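Search this blog

Teaching the planner some patience

April 10, 2018

I promised back in the winter that I'd write up the new grasp planner, and I'm sorry it took this long. We've been calling it Wullik (after a much sillier project, long story), and it sits between the perception code and Vudden, our arm controller. It looks at the candidate grasps, throws out the ones the arm can't reach, and hands over the best of what's left.

Silverware is where I've spent most of my evenings. Shiny metal on a shiny tabletop gives you a depth map full of holes, and a spoon beside a fork likes to come back as one lumpy blob.

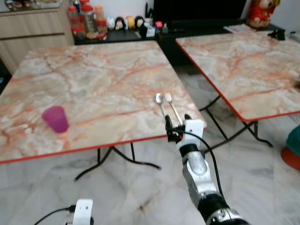
The old version sampled 500 grasps per object and replanned every time the blob changed shape, so the arm dithered terribly. Now I keep a short history of the segmentation masks — 13 of them — and the planner only changes its mind when most of them agree. It's slower to start, and so much calmer to watch!

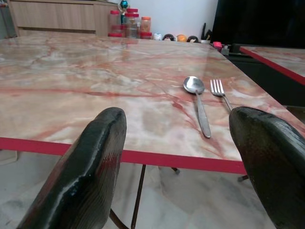

I also cut the samples down to 300, which I was nervous about, but the wrist view does a lot of the fine work on the final approach anyway. Next up is the approach angle, which is still a constant in a config file with my apologetic comment next to it. I hope to have that cleaned up by June.

Share this post (13)

2 comments

erkutik_fan: Do you vote per pixel or per mask?

gearsandtea: Lovely write-up, thank you! More about Vudden please.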